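Rules for the Tabletop: Writing a Handling Standard at Cleven

Florin Bratu keeps the current draft of the Cleven handling procedure in a ring binder, with the superseded pages left in behind the live ones. The procedure covers small robot arms working over tables with household items such as dishes and cutlery. It runs to 2 parts, one for the work surface and one for the gripper, and it is now used by the Eddale and Pengate sites as well.

Bratu wrote most of it. He came to the work from inspection of packaging lines, and he talks about the document in the same terms in which it is written.

"A rule has to be something a technician can check at the table," he said. "If the rule says the surface must be clean, I get a different answer from every shift. If the rule says which marks are allowed and which have to be removed, I get one answer."

The surface section took longer than the rest. The first version called for a spotless table before each session. Technicians at Eddale wiped for long periods and still failed the check, as scuffs in the finish do not come off with a cloth. The present wording separates marks that belong to the surface from material lying on it. Scuffs and scratches are recorded once, when the table is commissioned, and after that they are left alone. Crumbs and specks are treated as loose until shown otherwise.
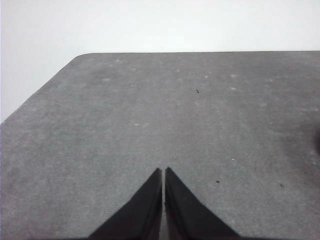
Bratu was asked whether a speck matters to an arm that is there to pick up tableware. He said it depends on what the session is for. In a plain handling run, a speck is tolerated if it is clear of the pick point. In a calibration run it is not tolerated anywhere in view, and the technician must clear the table and repeat the reference capture.

"People wanted one rule for both," he said. "I understand why. One rule is easier to train. But the calibration rule applied to handling would stop the line for a crumb, and the handling rule applied to calibration would let a crumb into the reference. So there are two, and the run sheet states which one is in force."

The gripper section begins with the closed position. Before any item is approached, the fingers are brought together and the tips are compared for height. Clause 4 of that section requires the comparison to be made from the wrist view and again from the side, by eye, by the same person. Bratu said the second look was added after a site review in October, when Pengate reported a finger that had been refitted slightly low and had passed the wrist check.

"From the wrist, the fingers are very close to the lens and they are soft," he said. "You can judge that they match. You cannot judge it finely. The side view is where you judge it finely."

The procedure also sets a limit on finger pads. They are inspected every 100 cycles and replaced at 4000, whatever their condition. Bratu was reluctant to defend the second number as anything more than a working figure. It was taken from the Tamura trial, in which one set of pads ran to 1906 cycles before the first grip fault was logged and another set was still in service when the trial closed.

"Two sets of pads is a small trial," he said. "I wrote that in the notes. If a site has better data, the number should change."

Dishes have their own page. A dish must be empty before an approach, and the technician confirms this from the live view before releasing the hold. The approach height is set from the rim. The page asks for the rim and the outer wall to be told apart before the height is entered, and gives bowls with a different color inside and out as the easy case. 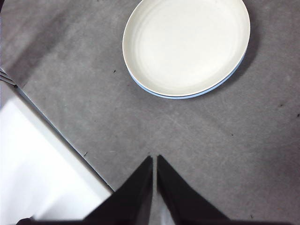
Items near the border of the table are handled under a separate clause. The arm does not travel over the border with the fingers open, and nothing is to be set down where part of it would hang past the edge. Bratu said the clause was the shortest in the document and drew the most questions, chiefly over what counts as the border when a table has a rounded corner. The answer given in the notes is the outermost line of the flat surface, following the curve.

Shadows are covered in the annex. The arm, the items and the people nearby all cast them, and early sessions at Eddale were halted when a technician took a shadow for a spill. The annex now tells the technician to move the arm a short distance and look again. A mark that changes with the arm is logged as shadow and the run continues. A mark that stays is checked by hand with the arm on hold.

Asked what he would remove from the standard, Bratu turned to the sign-off sheet, which asks for initials in five places. He would keep the ones for the hold and the run type. The others, he said, were added by different sites at different times and record the same check under different names.

The next revision is with Pengate for comment. Bratu expects the dish page to be split, with shallow dishes separated from deep ones, and the pad limit to stay where it is until more cycle logs come in.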